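Como comparar duas garras num braço impresso em 3D sem perder o fim de semana

Quem já montou um bracinho destes sabe como é: a estrutura fica pronta, os servos respondem, e logo a seguir começa a comichão de trocar a garra. Vi tanta gente a fazer essa troca ao calhas (eu incluído, durante meses!) que resolvi escrever o método que uso hoje. É simples, cabe numa secretária e dá resultados que se conseguem comparar uns com os outros, mesmo quando os testes são feitos em noites diferentes e com cabeças diferentes.

As duas garras desta página são a que eu chamo Norwood, de dedos rígidos que fecham em paralelo, e a Baveck, mais pequena, com pontas flexíveis. Os ficheiros de ambas andam na pasta partilhada do nosso grupo, que se chama Caldeira por razões que já ninguém consegue reconstituir. O braço é sempre o mesmo e o programa de controlo também. Se mudarem as duas coisas ao mesmo tempo, deixam de saber a quem atribuir a culpa.

O que convém ter à mão

Um braço já calibrado, as duas garras montadas cada uma com o seu servo, um cubo pequeno impresso, um marcador, uma caixa baixa de cartão e uma superfície lisa onde pousar o cubo. Juntem a isto um caderno. Eu sei que há folhas de cálculo, e também as uso depois, mas durante os testes tenho sempre uma mão ocupada e o caderno aguenta tudo.

Passo 1. Prender a base como deve ser

Comecem por aqui mesmo que vos apeteça saltar para a parte divertida. Apertem os grampos à borda da mesa, um de cada lado do eixo da base, e depois empurrem o braço com a mão, com o ombro na posição mais esticada. Se a placa mexer, apertem outra vez. Uma folga pequenina na base transforma-se num desvio enorme na ponta dos dedos, e passei uma quarta-feira inteira a acusar a Baveck de ser imprecisa quando o problema era um grampo mal apertado. Pobre Baveck.

Se a mesa for de tábuas, escolham um sítio onde a placa assente por inteiro. As juntas entre tábuas têm por vezes um degrau que não se vê mas que se sente com a unha.

Passo 2. Arrumar os cabos

Levem os fios ao longo do braço e deixem uma volta de cabo solta junto ao pulso. A volta tem de ser generosa, porque o pulso roda mais do que parece quando a garra aponta para baixo. Com o cabo curto, o servo da garra faz força contra o próprio fio e a leitura de corrente sobe sem que haja nada entre os dedos. Antes de continuar, rodem o pulso à mão (com a alimentação desligada, por favor!) até aos dois extremos e vejam se alguma coisa puxa.

Passo 3. Marcar as posições

Precisam de um ponto de recolha e de um ponto de entrega. Eu marco o primeiro na superfície lisa, com um tracinho de marcador sobre fita de papel, e uso a caixa de cartão como entrega. A caixa perdoa bastante, o que é bom nesta fase: queremos avaliar a pega, e a precisão da largada fica para outro dia.

Guardem as posições no controlador com nomes que façam sentido para outra pessoa. A Lenuța Onu, que me emprestou o controlador Darkarar com que trabalho agora, guardou as dela como "aqui", "ali" e "mais ali", e ainda hoje rimos disso.

Passo 4. Calibrar a abertura

Cada garra tem de saber o que é "aberta" e o que é "fechada sobre o cubo". No meu controlador isto são dois valores de impulso para o servo. Com a Norwood fiquei com 1,510 ms para fechada sobre o cubo e 2,725 ms para totalmente aberta — mas não copiem estes números, porque dependem do servo, do encaixe do braço do servo no veio e até da forma como a peça saiu da impressora. Aproximem-se devagar, de valor em valor, com a mão perto do botão de paragem.

Para fechar, o truque é parar assim que o cubo deixe de deslizar quando lhe tocamos de lado com o dedo. Apertar mais do que isso só aquece o servo. Repitam tudo para a segunda garra e apontem os valores na mesma página do caderno, lado a lado.

Passo 5. Fazer a primeira pega devagar

Baixem a velocidade ao mínimo e levem a garra ao cubo na vertical. Eu uso a capa de um tablet como superfície de recolha, porque é lisa e clara e nela vê-se logo a sombra da garra, o que ajuda imenso a perceber se estamos centrados. O braço vai quase todo esticado, e é de propósito: se a pega for segura com o braço comprido, mais perto da base também há de ser.

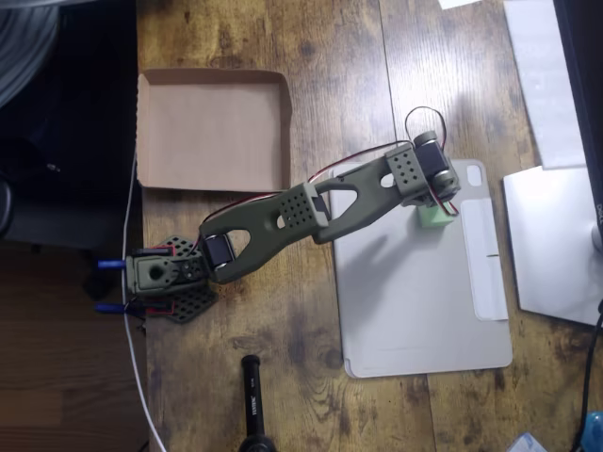
Passo 6. Repetir e apontar

Agora a parte monótona, que é também a que conta. Façam uma série com a primeira garra, sempre com o mesmo programa, e outra série igual com a segunda. Entre séries, deixem o servo descansar enquanto bebem um café. Para cada tentativa escrevo uma de três palavras:

Limpa: o cubo sobe direito e chega à caixa.
Torta: o cubo chega, mas rodou entre os dedos.
Falha: o cubo caiu ou nem saiu do sítio.

A categoria do meio é a mais útil. Uma garra com muitas pegas tortas costuma estar desalinhada em relação ao cubo, e isso corrige-se no pulso em dois minutos. Muitas falhas seguidas já apontam para a abertura ou para os dedos, e aí convém voltar ao passo 4.

O Cathal Horgan, que lê sempre estas páginas antes de mim (e as corrige, obrigado!), prefere dar uma nota numérica a cada pega. Experimentei e passei mais tempo a discutir comigo próprio se aquilo era um dois ou um três do que a testar. Se forem pessoas mais decididas do que eu, usem a nota à vontade.

Passo 7. Deslocar o cubo de propósito

Depois da série normal, ponham o cubo ligeiramente fora do tracinho, primeiro para um lado e depois para o outro, sem tocar no programa. Foi neste passo que as minhas duas garras se separaram a sério. A Norwood empurra o cubo para o centro ao fechar e safa-se bem com desvios pequenos; a Baveck agarra-o onde ele estiver, dobra as pontas e leva-o torto até à caixa. Com objetos moles, porém, eu escolheria a Baveck sem pensar duas vezes, porque os dedos rígidos da outra já me deixaram marcas numa borracha quase nova.

Problemas que me apareceram

A garra treme quando está fechada. Quase sempre é aperto a mais. Recuem um pouco o valor de fecho e ouçam o servo: o zumbido deve baixar.

O cubo fica colado a um dedo ao abrir. Passem uma lixa fina nas pontas, que as linhas de impressão agarram mais do que se imagina.

O braço desce mais do que devia no fim do percurso. Com a garra mais pesada, o ombro cede um nadinha. Subam o ponto de recolha só no programa dessa garra e escrevam no caderno que o fizeram, senão daqui a um mês ninguém percebe a diferença entre os dois ficheiros.

Os resultados mudam de um dia para o outro. Vejam os grampos. Depois vejam os grampos outra vez e só então mexam na calibração.

Se fizerem o teste com outra garra, deixem os valores de abertura e a página do caderno na pasta do Caldeira, mesmo que a letra seja feia. A minha também é, e a próxima que quero experimentar é uma de três dedos que ainda está por imprimir.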